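Drirow tabletop set - README

Version notes at the bottom. Read the rules first, they changed in November.

What it is: 516 episodes, one arm, one table, toy food and dishes. Collected by the Testunside group for the Erkance placing tasks. Released January 2018.

Rules for anyone adding episodes

- Table stays white. No cloth, no mats.
- Cables off the pick area where posible. If one crosses it, write that in the episode log.
- Stay clear of the arm while it moves. Stop within reach, always.
- Max 200 episodes per operator, then swap.
- Dont reset objects to the same spots. Move them, turn them, leave one in a bowl if you like.
- Both views saved or the episode is dropped.

The two views:

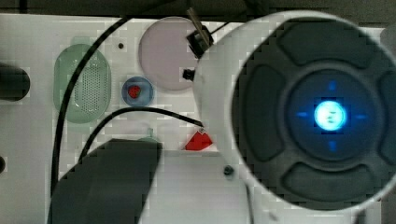
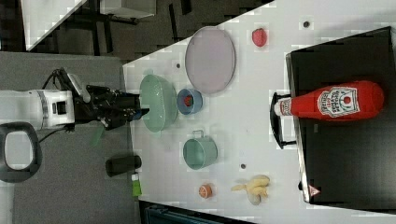 Naming: use the words in objects.txt and nothing else. "Dish" and "bowl" got mixed up in the early batches - 41 labels fixed by hand, a few probably still wrong. Send corrections to the Quiroga list, one line per episode.

Failed grasps are kept. Mark them fail, dont delete. Operator bumped the table = mark void.

Known problems
- clock drift between views in batch 4, up to a few frames
- gripper force not logged before November
- no left-handed layouts yet

License is in the top folder. Check it before you share clips outside the group.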